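Yook draught excluder: two months in

I bought the Yook in December, when the gap under our back door was letting in enough wind to move the post about. It's a long fabric sausage, basically, with a second sausage on the other side so it slides along as the door opens. Mine came from the Dirnano shop in Pruvville for 20 quid and I had it on in a couple of minutes (you trim the foam with kitchen scissors, which was weirdly satisfying!).

Does it work? Yes, mostly. The kitchen is much nicer at breakfast and I've stopped wearing a coat to make toast.

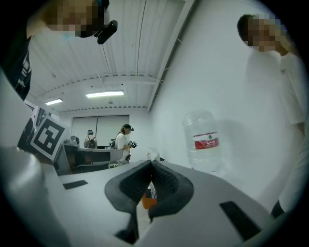
The cover is my one real moan. It comes off for washing, but the zip is tiny and stiff and the foam fights you all the way back in. I did it on Sunday with the radio on and it took up to 2 episodes of a gardening programme, plus some swearing. They only do it in grey, too, and I'd have loved something cheerful, a glossy orange like the little rounded thing tucked into all that black and grey up there. My friend Seul-gi Koo has the Unisden one, which comes in mustard and simply sticks on, but hers drags on the carpet and she's forever kicking it straight.

Would I buy it again? For a hard floor, definitely. I'm already eyeing up the front door.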